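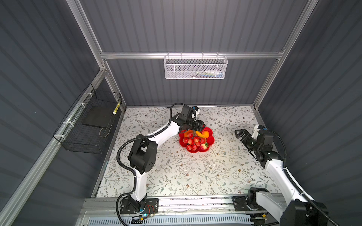 October 2024 — gripper swap, second round

Changed the fingers on both arms before starting. The Lidus pads went back in the drawer and the Vuorinen set went on, same screws, same torque. The left wrist took two tries because the locating pin was seated a hair proud and the flange would not close. Filed the pin, logged it, moved on.

Test object for the day is the fruit plate, red scalloped one, on the floral mat. I kept the fruit because the July runs used it and I want the numbers to line up. The grape cluster is the hard item. It is glossy, the surface is all small curves, and the fingers only get two or three good contact points wherever they close. The strawberry is small but has never caused much trouble on its own. Packed against the grapes it becomes a different problem, and that is how I set it for every trial.

Sequence: left arm comes in from above and closes on the cluster, lifts 30 mm, holds for 8 seconds, sets down. Right arm waits open on its own side of the plate and takes the handoff only in the second block.

First block, left arm only. Lidus pads in July slipped on the grapes during the hold more often than I liked, usually a slow rotation about the stem. Vuorinen fingers rotated less. They did leave the cluster sitting a few degrees off when released, which the Lidus pads did not do. I think the softer tip sticks for a moment on opening. Raised the opening speed one step and the offset got smaller, then raised it again and saw no further change. Left it at the first step.

Second block, handoff. Three drops, all at the same point, when the right gripper closes before the left has settled. This is the controller and has nothing to do with the fingers. Vistaren reports motion complete on commanded position, so the right arm gets its go signal while the left wrist is still ringing. Added a wait of 312 ms after the flag and ran the block again with no drops. Ugly fix. The proper one is to gate on measured velocity, and I will write that when I have the patience for the Vistaren docs.

Cable on the left arm needs watching. With the new fingers the wrist sits lower over the plate, and the loop pulls tighter at the elbow than I had it before. Gave it some slack at the base end and cycled the full approach without load. Fine for now.

Still open:
Skullar fingers, not unpacked. Same plate, same order, same wait.
Repeat the release test with the orange fruit alone.
Measure the tip wear on the Vuorinen set before it comes off — I forgot to do that with Lidus.
Copy the July log into the new sheet and fix the column that has grip force in the wrong units.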